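Plamia pick-and-pass cell, progress report to Elport
Covering the period to the end of May
Prepared by Kevin Castaño
12 shares | 3 comments

The short version first. The cell runs, the data is coming in, and I am not ready to sign off on the grip-loss fault. The last report from Flurkatum called it "resolved in firmware." I have read the logs behind that claim and I don't think they support it.

What happened. The arm was carrying a full drink bottle from the table to the handover point when the gripper let go. The controller had the state as "holding" the whole time. It went on to the handover point, opened its fingers on nothing, logged a success and started the next cycle. The bottle hit the floor a foot or so outside the taped line. I was on the other side of the bench and got wet shoes out of it. With a person standing at the handover point it would have been a bottle on the foot, and the arm would still have written it down as a good delivery.

I care less about the drop than about the log. Grippers drop things. A cell that drops things and reports success is one whose numbers we can't use, and that includes the numbers in our own last two reports to you.

So we went back. There are 3487 carry cycles on record since the cell was installed. We checked finger position at release against finger position at grasp, which should be close if the object is still there. We found 15 cycles logged as successful where the fingers had closed well past the width of the object before the handover. Flurkatum says some of these may be sensor noise. Maybe so. They have not shown me which ones.
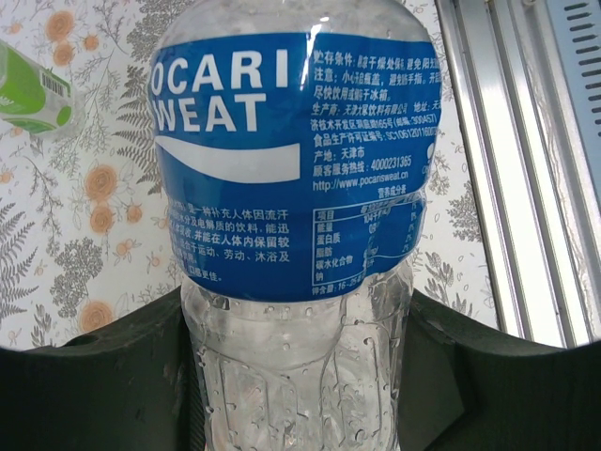 The vendor's explanation is that soft plastic bottles give a little under load, the force reading sags, and the old firmware waited too long before squeezing again. The new version tightens sooner. That sounds reasonable and may even be true. My trouble is the test they ran to prove it. They did 2000 cycles on their own bench with a rigid dummy. A rigid dummy does not give under load. If give is the cause, the test left the cause out.

We also have a competing idea in house, and it is a dull one. Cold bottles sweat. Water on the plastic changes how the pads hold, and scuffed pads probably make it worse. Pacheco, who supply the pads, tell us wet contact is within their limits. Their sheet gives one friction figure and doesn't say whether the pads were new when it was measured. I have asked twice.

We ran a small comparison of our own after the update: chilled bottles straight from the fridge, same arm speed, same path, nobody inside the line. We got 5 slips before I stopped the run. None ended in a full drop – the new firmware did catch them – but a slip that gets caught is still a slip, and I don't know how many catches it has in it with a heavier bottle or a faster move. We haven't done the matching run with dry bottles. It is next on the list, and until it's done I can't tell you whether water matters.

Safety measures in place now:

The arm is held to half speed whenever it is carrying.
The handover point is closed to people. The arm sets items down on a tray and we collect them after it has backed off.
A cycle only counts as a success if finger position agrees at both ends. Any mismatch stops the arm and needs a person to reset it.

The third one should have been there from day one. It was in our original spec and was dropped during setup to save time on false stops. I agreed to that, so the mistake is partly mine. False stops are now eating into the day, mostly on thin-walled bottles, and throughput is well down on the plan. I would ask Elport to accept that for now.

Budget is unchanged except for one extra set of pads. The schedule has slipped. The demonstration with people at the handover point will not happen this period, and I would not believe anyone who gave you a new date for it today, me included.

From Flurkatum we need the raw force traces for the suspect cycles and a repeat of their bench test using real bottles, chilled and full. They have agreed to the traces. On the bench test they said they would "look at feasibility."

From you we need a decision on whether the success rates in the last two reports should be withdrawn. My view is that they should. Corrected tables can go out as soon as the suspect cycles have been reviewed one by one, by us and not by the vendor.

3 comments | 12 shares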